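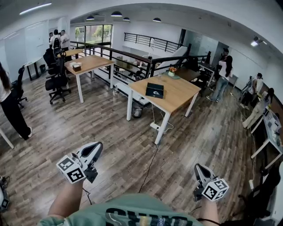

Can a machine do your chores yet? (household and shop floor both welcome)
Forum: Home & Small Shop Automation
Page 1 of 1

bluegasket
Original poster
Every February I get the itch to start this thread again, so here we go. What chores would you hand over to a machine TODAY, with what exists today, and walk out of the room? Not "my cousin saw a clip." I mean you'd leave it alone with your stuff.

I'll go first. Floors, yes. Mowing, yes, if your yard is flat. Dishes, only if I load them, and loading is the chore! Laundry, half. Washing and drying got solved before I was born and I still spend my evenings matching socks.

What gets me excited is the hand-held gripper stuff. A person walks around holding a pair of grippers, one per hand, with those black and white marker cubes on them, and does ordinary jobs with them so a robot can learn from it later. I think that's the thing that finally cracks tidying up. You can do it in an office or a kitchen or wherever, with desks and trash cans and cords all over, and you don't need to haul an arm in there.

Tell me I'm wrong.

----

Rhea Fajardo
You're not wrong but you're early. I run second shift at Brekstead (we pack bathroom hardware, hinges and towel bars mostly) and we've had automation on the line for years. The box former is wonderful. The labeler is wonderful. I'd marry the palletizer. But the job of taking a bag of screws out of a bin where it's tangled with other bags of screws is still done by people, because every machine we've tried grabs two bags or zero bags.

Same problem as your socks, I think. Floppy stuff in a heap.

----

tuckpoint_68
I disagree with the whole premise. We don't need a robot with hands. We need the house to be built differently. Put a drain in the kitchen floor, make every cabinet a dishwasher, done. The dishwasher didn't win by having arms.

----

bluegasket
Original poster
tuckpoint, I love the cabinet dishwasher idea and would buy two. But I rent! My house is what it is. The robot has to come to the chair legs, the chair legs aren't moving.

Speaking of which, chair legs. Office chairs especially, the kind with five legs and wheels. My floor vac treats each one like a maze and then sulks in the middle.

----

Bláthnaid Corrigan
Hello all, long time reader. I've used the hand-held grippers. I did a few weeks of it for a project called Lustamholm, and I want to report from the inside because people picture it wrong.

First, it's FUN. You feel like a crab for an hour and then your brain gives up and decides you have always been a crab. By the second afternoon I was picking up pens without thinking.

Second, you learn very quickly which chores are hard, and it's never the ones you'd guess. Stuff I could do in crab mode on the first day: put things in a trash can, move cups, close a case lid, push a chair in, line up things on a desk.

Stuff I was still bad at when I left: anything with a thin cable. Unplugging from a power strip is miserable. You need one hand to hold the strip and one to pull, fine, you have two, but the plug wants to be wiggled and two stiff fingers don't wiggle. Tissues out of a tissue box were okay. Putting flowers back in a vase, forget it, I bent every stem.

So when someone asks me if machines are ready I say, well, a person with a full human brain driving the same two fingers can't unplug a lamp without swearing. That sets the ceiling for now.

----

bluegasket
Original poster
This is the best post we've had in a year. How many tries did you do at something like the trash can?

----

Bláthnaid Corrigan
I logged 437 on trash alone! Different starting spots, different trash. Paper balls, cups, a banana skin one memorable time. I got rather proud of my banana skin.

----

tuckpoint_68
See, this proves my point. 437 goes at putting trash in a can. A toddler gets it in 2.

----

Rhea Fajardo
Tuckpoint have you met a toddler

----

tuckpoint_68
Raised three. They put everything in the can. Keys, remote, my good pliers. So the skill was there, I grant you the judgment wasn't.

----

nine_volt_nell
Judgment is the part I'd want to talk about! I clean offices in the evenings, 9 rooms plus a big open floor upstairs with a railing around it, and I'd guess that the grabbing is the smaller half of the work. The bigger half is knowing what is trash. A cup with an inch of coffee in it, is someone coming back for that? A box with the flaps open on a desk, is it empty or is it someone's parts? I know because I know the people. The guy by the stairs always comes back for his coffee.

Would I take a robot helper? Tomorrow. Give me one that only empties the cans under the desks. Bending down under desks is what wrecks my back. I'll do the thinking up top and it can do the bending.

----

bluegasket
Original poster
Nell that's such a good split. Bending robot! I would put money on a bending robot well before a tidying robot.

----

cruzado_owner
Can I put in a word for the Cruzado here? We have one at the community wood shop, it's a slow little cart with an arm on it and its whole job is bringing back clamps. People leave clamps on every bench, it goes around at closing and hangs them on the rack. It misses some. It hung a coffee mug once. But I come in at 7 in the morning and most of the clamps are on the wall, and I have been asking humans to do that for as long as we've had clamps.

It only works because we painted all the clamp handles orange, I should say. Before the paint it was hopeless.

----

tuckpoint_68
SO YOU CHANGED THE BUILDING

----

cruzado_owner
We changed the clamps. But yes okay, one point to you.

----

Rhea Fajardo
Painting the handles is what we do too, more or less. Half of getting a machine to work on our floor is fixing the stuff it touches. Bins all one depth, tape on the floor, nobody parks a cart in the lane. When a new person comes in from the automation side they always want to talk about the arm, and I want to talk about the bins.

Where I part ways with tuckpoint is that you can't do that to everything. Customers send returns back in whatever box they found. I've opened a return packed in oatmeal. You will never fix the incoming boxes, so something with hands and some sense has to open them, and right now that's Darlene and me.

----

bluegasket
Original poster
Which is where I think Bláthnaid's crab hours pay off, though. If enough people do the messy version in enough different rooms, the thing ends up having seen a lot of mess. An office upstairs with people chatting by the window is a totally different place from a lab bench with one red block on it.

----

Bláthnaid Corrigan
I'd agree, with a caution. Different rooms help it find things. I don't think different rooms help it feel things. With my own fingers I know a plug is about to give. Through the gripper I had a faint sort of buzz in the handle and my eyes. If I were spending the money I'd spend it on touch.

----

pasta_al_fresco
Kitchen person here. My vote for what's ready: chopping, if you count a food processor. Stirring, yes, I have a Bimik pot stirrer that clips on the side and I adore it, risotto every week now. Peeling garlic, no. Wiping down a counter, no, and this surprises me every time because it looks like the easiest one in the room. But watch yourself do it. You lift the toaster, you pinch up the crumbs, you go back over the sticky bit harder. There's a lot going on in a wipe.

----

nine_volt_nell
THANK YOU. There is a lot going on in a wipe. Putting that on my van.

----

tuckpoint_68
Slope the counter toward the sink.

----

pasta_al_fresco
My eggs, sir

----

bluegasket
Original poster
OK let me keep a list going in this post and I'll edit as people argue.

Would leave it alone with: floors without chairs, flat lawns, stirring, boxes and pallets, orange clamps.
Would stay in the room: trash cans under desks, moving cups, closing and stacking cases, pushing chairs in.
Still ours: cables, wiping, garlic, tangled bags, socks, deciding what's trash, oatmeal.

Anybody want to move something up a row?

----

Rhea Fajardo
Move stacking cases up. If they're flat and all the same size we don't even look at that station anymore.

----

cruzado_owner
And please move clamps down to "stay in the room." It's got the mug again.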